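Chapter 7
When the Log Says Success

Before you start

You will need the idea of a stop category from Chapter 4 and the difference between a fault and a failure from Chapter 5. If you skipped the exercises at the end of Chapter 5, go back and do the one on the stuck relay.

7.1 A case with no villain

Most books on robot safety begin with a dramatic accident. This chapter begins with a slice of bread, partly for relief and partly because I have come to distrust dramatic accidents as teaching material. They let the reader think that faults announce themselves.

The case comes from a small test bench at Priltport, where a team led by Kerstin Söderlund was assessing a two-armed machine for light kitchen work. The task was to take a slice of bread from the table and put it on a plate. The controller, supplied by Tandell, logged 92 attempts over one run and marked every one of them as a success. Söderlund's colleague Ionuț Barbu sat through the same run with a pencil and a sheet of squared paper. He marked 13 failures.

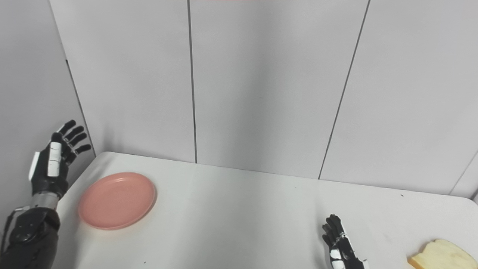 Thirteen is a lot of disagreement over a task a small child can do. The obvious first guess was that Barbu and the controller meant different things by "success", and that guess was partly right. The controller counted an attempt as finished when three things had happened in order: the fingers had closed, the arm had reached its place position, and the fingers had opened again. At no point did it ask where the bread was.

Read the supplier's manual and you will find this called "placement confirmation". I would ask you to treat that phrase with suspicion, and any phrase like it. What had been confirmed was that some joints had moved to some angles. The rest was hope, written down in the past tense.

Barbu's 13 failures fell into two groups. In ten of them the slice slipped or tore and ended up partly or wholly off the plate. These are ordinary handling errors. They matter for the customer's lunch but they are not very interesting to us, and better fingers or a stiffer loaf would have removed most of them.

The other 3 are the reason for this chapter. In each, the right arm was still holding the slice over the plate when the left arm began its next move. The log shows the right arm as "clear" at that moment. It was not clear. It was late, by less than a second, and the left arm had been given leave to enter the same space on the strength of a message that had been sent too early.

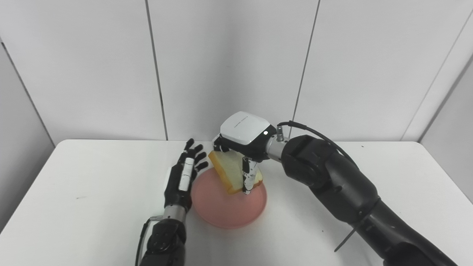

Nothing touched. I mention this because the first internal report gave it as grounds for closing the matter, and because you will meet the same argument in your own work, usually late in a project and usually from somebody with a delivery date. A near miss tells you that the protection was absent and that the timing happened to be kind. Parvathi Varma, who reviewed the report, wrote beside that paragraph: "So what was stopping them?" There was no answer to her question in the remaining pages.

7.2 Where did the early message come from?

The "clear" message was sent when the arm was told to withdraw, and the designers had assumed that telling and doing were near enough the same. On the bare bench, with no load and fresh settings, they were. After a software update in December a filter had been added to smooth the arm's motion, and the smoothing made the withdrawal start later. The filter was tested and passed. The message was not tested again, as no one had changed it.

Note what kind of fault this is. No part broke. Every unit did what its own page of the specification said. If you draw the fault tree in the manner of Chapter 5, looking for a component to blame, you will run out of tree.

The remedy first proposed was a longer delay before the left arm moved. Reiko Ueda's objection is worth learning by heart: a delay is a guess about how slow the other arm will ever be. The team later tied the "clear" message to the measured position of the arm. That is better. Section 7.5 asks how far the measurement itself should be trusted, and the answer may annoy you.

7.3 Terms used in this chapter

Commanded state: what the controller has told a part to do.

Measured state: what a sensor reports the part is doing.

Actual state: what the part is doing. You never have direct access to this one, whatever the sales sheet says.

Questions to keep in mind as you read

Which of the three states does each line of your own log record?

If the log and the person with the pencil disagree, who in your organisation has to prove their case?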